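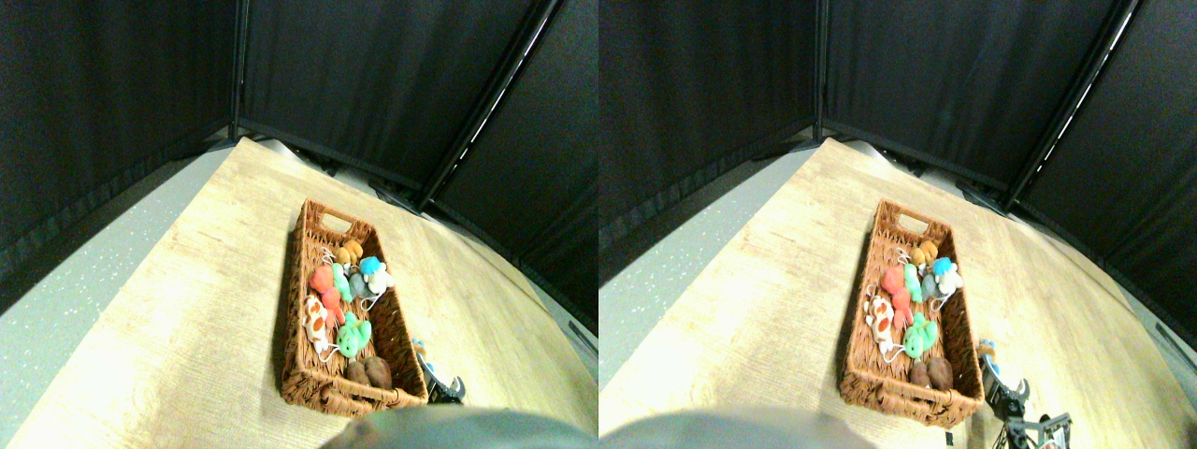 Wemodstead Toy Basket – README

Hi, and thanks for downloading! This is a small collection of recordings about one very ordinary chore: putting plush toys and knotted cords into a wicker basket, and taking them out again. I put it together with Nadja Bachmann in our work space in Dalldale, and I'm writing this file so you don't have to email me to find out what the folders mean (you still can, I like getting mail).

Last updated: 08/03/2020

What's in it

There are 100 sessions. Of those, 92 are complete, with toys going in and coming back out. The other eight stop early, mostly my fault for starting before the toys were ready. I kept them because half a tidy-up is still useful to somebody, and they have their own folder called "partial".

Each session folder has the pictures, a text file with my notes, and a little list of which toys were used. If the notes and the list disagree, go with the list. I typed the notes late in the evening and it shows.

The toys

We wanted things that are soft and a bit annoying to pick up. Lumpy plush toys in bright colors, a fluffy white one, a spotted one, cords that curl up wherever you drop them. The dark brown toy goes by Petek in the notes and the mint-green one is Eta. Nadja named them, I just went along with it! The rest go by their color.

One warning about color names. "Red" and "coral" mean the same toy in my notes, and so do "orange" and "orange-brown". I meant to clean that up in May and then did other things.

The table and the basket

Everything happens on the same light wood table with dark fabric next to it. The basket moves a little between sessions, so please don't assume it sits in one spot.
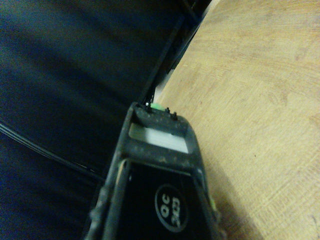
Close-up view, light wood on the right and navy fabric on the left.

How we packed

No system, really. Bigger toys usually went in first and the cords went wherever there was a gap. Nadja likes to lay the long toys along the wall of the basket and I just drop them in – you can probably tell our sessions apart after looking at a few. The "packer" line in each list says which of us planned the order.

Loose, not squashed, was the only rule. If a toy hung over the rim, we counted the session as complete anyway.
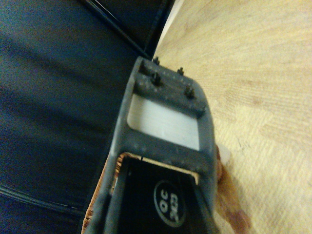
For unpacking, the order is whatever was on top. I tried writing it down ahead of time for the first 80 sessions and gave up, so the "planned_out" field is blank after that. Leave it alone or drop it, nothing else depends on it.

Known problems

Two session lists mention a cord twice. There's only one in those.

Some close-ups have very bright patches. I haven't corrected them.

Using it

Use it for whatever you like, and please mention the Wemodstead Toy Basket by name. Alois Auer checked the folder names against the lists, so if you find a mismatch he'd love to hear about it (he said so himself). Corrections can go in the issues page, with the session number in the title please.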